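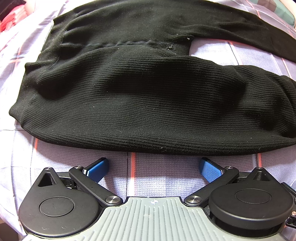 Home and Household > Laundry, Clothing Care and Storage

Thread: Black ribbed knits — fold, roll, hang or give up?

ribbing_victim
Posts: 200
Jan 23, 2022

Third attempt at folding my black ribbed jumper and I'm ready to hear other people's opinions, which should tell you how the first two went.

I fold on the bed, because the dining table has a jigsaw on it until someone finds the last bit of sky. Flat things are fine. Tees, fine. Tea towels, I could do for a living. Then I get to the ribbed one and the bottom half goes all lumpy, like it's been folded over a litter of kittens. I smooth one lump and it comes up somewhere else. The sleeves head off in whatever direction they fancy.

And the lint. It's covered in little white specks, and there's a proper gathering of them near the seam where the ribbed band joins on. I don't own anything white and fluffy. I have asked the household and the household has gone quiet.

So, two questions. How do you fold a thick ribbed knit so it stays folded, and how do you get the lint off black without spending the grocery money on sticky rollers?

Cheers in advance.

drawer_of_shame
Posts: 1,114

Roll it. Lay it face down, sleeves across the back, hem to neck, done. Takes up half the space and you can see everything in the drawer at once. I've rolled all my knits since I moved into the flat and I'm not going back.

Imelda R
Posts: 563

Please don't roll it. A rolled rib stretches along the outside and you end up with a jumper that flares at the bottom like a lampshade. I've got one. I wear it to put the bins out.

Fold method that works for me:

Lay it face down with the shoulders square. Smooth from the middle out to the sides with flat hands, never by tugging the hem. Bring one sleeve straight across the back, then fold it down on itself so it runs parallel to the side. Same with the other. Then fold in thirds from the bottom. Thirds, please. Halves give you one big fat bend and that's where your kittens live.

If it's still lumpy after that, open it up again. You've got a crease caught underneath and pressing harder on top won't shift it.

drawer_of_shame
Posts: 1,114

It doesn't flare if you roll it loosely.

Imelda R
Posts: 563

If you roll it loosely it unrolls, and then you've got a drawer with a jumper in it, which you had to begin with.

nacho_requena
Posts: 622

Coming in for the lint side. Wash it inside out, by itself or with other darks, and keep towels well away from it. One new towel will do a whole load. And look in the filter if your machine has one you can get to. Ours is a Bergeron front loader and the filter sits behind a little door at the bottom that I ignored for four years. I won't describe what came out. My wife took a photo of it and sent it to her mother.

For what's already on there, slightly damp rubber glove, one direction only, top to bottom along the ribs. If you scrub back and forth you just work it into the grooves.

Soledad_N
Posts: 563

Going along the ribs is right. A roller mostly skims the high bits on a ribbed knit and leaves the valleys white, so you look pinstriped.

I'd add that the bed could be half the trouble. My old flannelette sheets shed on everything dark I put down on them. I thought it was the dryer for a whole winter. These days I put a smooth pillowcase down first and fold on that.

ribbing_victim
Posts: 200

Hadn't thought about the sheet. It's the lavender and white one with the thin red lines, came from my aunt, been washed more times than I have. Doesn't feel fluffy, just a bit of a weave to it. I can report that the lines are handy for squaring up the hem, and that's the only part of the job I get right. Dead straight hem. Chaos above.

bonifacio_c
Posts: 200

The straight hem may be the problem, mate. If you line that up first and then push the rest of the jumper into place behind it, all the slack has nowhere to go but up. Do the shoulders first and let the hem land where it lands. It'll be a bit crooked. It's a jumper.

ribbing_victim
Posts: 200

I felt that one personally.

kettle_and_peg
Posts: 622

Am I the only one who hangs them? Fold it lengthwise so the sleeves sit together, put the hook of the hanger in the armpit, body over one side and sleeves over the other. No pulling on the shoulders, no lumps, and you don't need a bed at all. Learned it from a woman at the Onano op shop who could do a rack in the time it took me to find my glasses.

Imelda R
Posts: 563

That's fine for a light knit. A heavy rib will still get a line across the middle where it sits on the bar.

kettle_and_peg
Posts: 622

Mine's been hanging since June and has no line.

Imelda R
Posts: 563

Is it heavy?

kettle_and_peg
Posts: 622

It's medium.

drawer_of_shame
Posts: 1,114

Should have rolled it.

nacho_requena
Posts: 622

Can we agree that whatever you do, you don't put it on top of the pile on the chair? Asking as the owner of a chair.

Soledad_N
Posts: 563

What chair. I haven't seen mine since we moved to Bronlow.

One more for the original question: what's it made of? If it's wool, skip the glove and use a soft clothes brush, and don't store it until it's clean. Moths go for worn spots. If it's acrylic it'll be full of static, and you can pick lint off all evening and it'll be back by breakfast. A splash of white vinegar in the rinse helped mine, though I wouldn't swear to it in court.

ribbing_victim
Posts: 200

Label's been cut out. Past me was itchy and didn't think ahead.

Update though. Tried Imelda's thirds with Bonifacio's shoulders-first business, on a pillowcase. One small lump left, near the middle, which I've decided is structural. Glove got most of the specks off but the bunch along the seam is hanging on. Might need tweezers and a podcast.

Rolled my gym top as a gesture of goodwill.

drawer_of_shame
Posts: 1,114

Noted and appreciated.

bonifacio_c
Posts: 200

For the seam try a dry toothbrush, an old soft one. Hold the band flat with your other hand and flick outwards. Tweezers will snag a loop sooner or later and then you'll be back here with a different thread.

Imelda R
Posts: 563

Seconding the toothbrush. And store it on the shelf with the fold facing out, heavy ones at the bottom. Don't stack more than four or the bottom one comes out pressed like a flower.

kettle_and_peg
Posts: 622

Went and weighed mine on the kitchen scales out of spite. 563 grams. Is that heavy?

Imelda R
Posts: 563

It's heavier than I'd hang. Go and have a look at it in daylight and tell me there's no line.

kettle_and_peg
Posts: 622

There's a faint line.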